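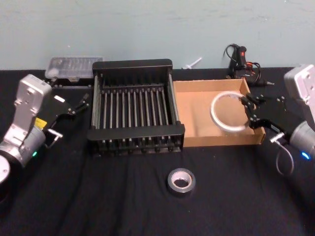

Black cloth, and why it won't stay black

2022-03-31

Black is the hardest color to keep. Ask any dyer. Ask anyone who owns one good pair of black pants and a washing machine.

The town of Eltum has been trying since 1756. That's the date over the door of the old dye house, anyway, and the town is sticking with it. River on one side, drying sheds on the other, a smell of vinegar all the way up the hill. Nine dye houses at the peak. One now, Khoury, and it does black and almost nothing else.

How it used to go: oak galls, iron, a lot of waiting. Gorgeous color. It also ate the cloth. Iron does that, slowly, so a coat from the early days can look perfect on a hanger and come apart at the elbow when you pick it up. The small museum in Brendia keeps its Eltum pieces flat in drawers for exactly this reason. Lights low, no touching.

Then synthetic dyes. Cheap, fast, deep. Most of the nine houses couldnt keep up and closed.

Khoury kept going by being fussy. Cotton gets dipped 8 times, with a rest between dips. A blue bath goes first, before any black at all. Old trick. Black over plain white cotton tends to go brown or rusty as it wears, and a blue ground pulls it back the other way. You don't see the blue. You'd miss it, though.

The shade card in the front office has 108 blacks on it. Go ahead and laugh, I did. Then somebody tilts the card toward the window and they split apart. Green ones, plum ones, one that's basically very tired navy. Theater people want the flat kind that swallows light. Tailors want a little red. Skodell, the upholstery firm across the river, orders one warm shade and sends back anything a hair cooler.

So, at home. Cold water. Inside out. Short cycle, with other darks, and not much soap. Skip the dryer, heat and rubbing do most of the damage. Dry in the shade. What looks like fading is often just fuzz, broken fibers standing up on the surface and catching the light, and a fabric shaver fixes more of it then you'd think.

Vinegar in the rinse? The dye house shrugs. Won't hurt, won't lock in color that wasn't locked in already.

The dye house opens its sheds to visitors again in April. Wear dark shoes.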